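Home News Opinion Clubs Archive Contact

Let them fail in the kitchen first
September
By the Raroncombe robotics club lead
4 min read

Our club used to build things that drove in circles. We were good at it! We had line followers and sumo bots and one splendid buggy that could find its own way out of the sports hall, and I'd defend every hour spent on them. But this year we moved the whole project into a simulated kitchen, and I have never seen teenagers argue so happily over a worktop.

I think more school clubs should do the same, and I think they should do it before they spend a penny on a real arm.

The case people make against simulation is that it isn't proper engineering. No solder, no stripped screws, no smell of hot motor. I had that view myself for years. Then we entered the Hastano challenge, which sets a household task and leaves you to sort out the rest, and our entire budget was £600. That wouldn't have bought us one decent wrist. It did buy a second-hand computer with a good graphics card, and on that computer we can run two arms with proper hands, all fingers and thumbs, over a counter with a dish rack and a chopping board on it.

What has surprised me most is how much physics they've picked up. Picking up a small thing from a worktop sounds like nothing until you have to say where the thumb goes. Squeeze too early and the thing shoots off (one of ours ended up under the rack and stayed there for most of an evening). Come in too low and the forearm clips the board. Our lot tried 27 versions of the same grasp before half-term and kept notes on every one, in handwriting I can nearly read. Try getting that out of them with a worksheet!

And the second arm changes everything. With one arm you write a list of moves. With two you have to think about who waits, who gives way and where an idle hand ought to be parked so the other one can get past. That's a conversation about sharing space, and the quiet ones turned out to be brilliant at it.

I'll grant the sceptics this much: a simulated counter is kinder than a real one. Friction behaves itself, the light never changes, and a crash costs you a mouse click. The team from Brusimska, who build real hardware, told us so at some length over the biscuits, and they were right. We've agreed to swap with them next term, our grasp code for an afternoon on their arm, and I can't wait to see what breaks.

So if your school has a spare computer and a cupboard full of tired buggies, have a go. Start with something you could pick up without looking, and give them plenty of time to get it wrong. We're in the Moynihan room from four o'clock, and visitors are welcome to come and take a turn at the controls.

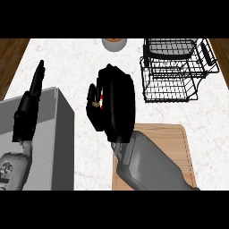

Bring a memory stick if you'd like a copy of our starter files, and bring your own mug too, as we never have enough to go round.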